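Where Does the Ketchup Go? How Shared Kitchens Get Organized
Final project report, Anqi Zheng
Everyday Spaces seminar, February

My dorm, Brandmont, has one kitchen per floor, and I have spent more hours in mine than in the library. This project started with a simple question that I could not let go of: when a lot of people share one kitchen and no one is in charge of it, how do things end up where they end up?

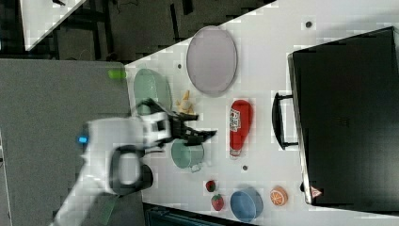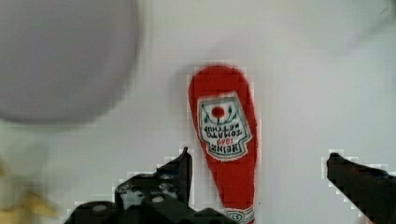
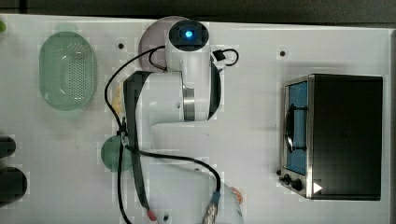 Figure 1. Three views of a white tabletop. The ketchup bottle is in the first and second.

What I wanted to find out

I went in with two guesses. The first was that people put things back where they last used them. The second was that labels would make a big difference. I was half right about the first one and very wrong about the second, and I loved finding that out!

There is plenty of writing on how families arrange a kitchen, but a family usually has one or two people who decide. A dorm floor has students coming and going at all hours, with different ideas about what belongs in a fridge. I wanted to see if a shared system could grow by itself.

How I did it

I followed six kitchens in two buildings, Brandmont and Tundau. At the start I wrote down where every movable item was kept, which gave me a list of 756 items (the spice jars alone took a whole evening). Then I came back and checked the same items again over the next few weeks, always at 4 p.m., before the dinner rush.

I also handed out a one-page survey. I printed 200 copies and got 72 back, mostly from people who were hungry and waiting for water to boil. That is a great time to ask someone about cupboards, by the way. They have opinions.

What I saw

Plates, bowls and pots hardly moved. Once a stack of plates is on a shelf, the next plate goes on the stack, and it would feel strange to put it anywhere else. Several people used almost the same words for this in the survey: "it goes with its friends."

Condiments were a different story. Ketchup, soy sauce, hot sauce and salt wandered all over the place. The same bottle could be in the fridge door one visit and beside the stove the next. Ketchup was my favorite case because people disagree so strongly about it. Fridge people think cupboard people are reckless, and cupboard people think cold ketchup ruins hot fries. In one Tundau kitchen two bottles were kept, one in each spot, and everyone seemed happy with that.

Labels did much less than I expected. Two kitchens already had neat labels on the shelves, and their condiments wandered as much as everyone else's. What did seem to matter was being able to see inside. Open shelves stayed in order a lot longer than cupboards with doors, and a tray on the counter worked better than either one.

The tray test

My roommate gave me the idea of trying the tray on purpose. I put a plain one next to the stove on my own floor with no sign and no explanation. By the second visit the oil and salt had moved in, and by the third it held nearly everything people grab while cooking. I was so excited that I took notes standing up with a spatula in my other hand.

I tried it again on a Tundau floor and it went less well. The tray got used for mail. I think it was too close to the door — next time I would place it right against the stove.

Problems with the project

I live on one of the floors I studied, so people there knew what I was up to and may have been tidier for it. My visits were all at the same time of day, and a late-night visit might have told a different story. The survey also missed anyone who never cooks, and they still use the fridge.

If I keep going

I would like to add a house where people cook and eat together every night and compare it with the dorms. I would also like to ask people to draw their kitchen from memory. Two friends did this for me for fun, and both of them left out the sink.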